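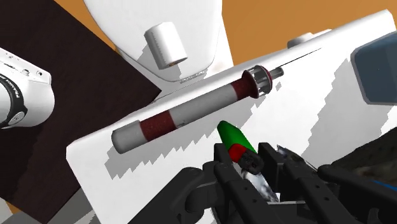 Okay, a thread on contact planning in simulation, which is where most of my month has gone, so get comfortable. We write the planner for the Porkow test cell, and before anything touches the real arm it has to get through a pile of simulated pickups. The hard part for us is long round things lying at odd angles. Take the banded cylinder on the white surface, red and white with the slotted metal collar at one end. A person would just grab it. Our planner looks at it and sees a shape that will happily roll off if you approach it wrong.

The first version picked grasps by asking the physics engine one question: if I close here, does the object stay put? Fine for boxes. For cylinders it loved the very ends, and it would chase a grip right at the collar because the slots gave it lots of lovely little edges to count as contacts. Amirul Khoo spotted it in the logs before I did, and I owe him a coffee for that.

So we changed how contacts get scored. Slots and ribs now get merged into one smooth patch before the planner sees them, and the score drops the farther you get from the center of mass. It took me six tries to get the merging right (the fifth one merged the whole object into a single patch, which made planning very fast and completely useless).

Numbers, for those who like them! We ran 900 simulated pickups with the old scoring and 900 with the new. Old scoring dropped the part 200 times. New scoring dropped it 143 times. I know that isn't a huge jump, and I was hoping for better, but the drops we have left are a different kind. Most of them are timing now — one finger lands before the other and gives the part a nudge.

Which brings me to the controller. Berrada is our little layer that sits between the plan and the joint commands, and up to now it has treated finger closing as one motion. I'm splitting it, so each finger can stop on first touch and wait for its partner. There's a branch up if you're on the Tukthorpe repo and feel like reading some very wordy comments.

Somebody asked last time why our shadows are so jagged. We turned the shadow map resolution way down to save GPU memory, and the planner reads object poses straight from the simulator, so it never looks at a pixel. The perception folks at Wuvavach do care, and they render their own set with everything turned up.

Next up is the finger timing, then the same 900 runs again with the same random seeds. If you've dealt with two fingers arriving at different times, please tell me what worked for you, even if it was ugly. I'll add the results to this thread once the runs finish.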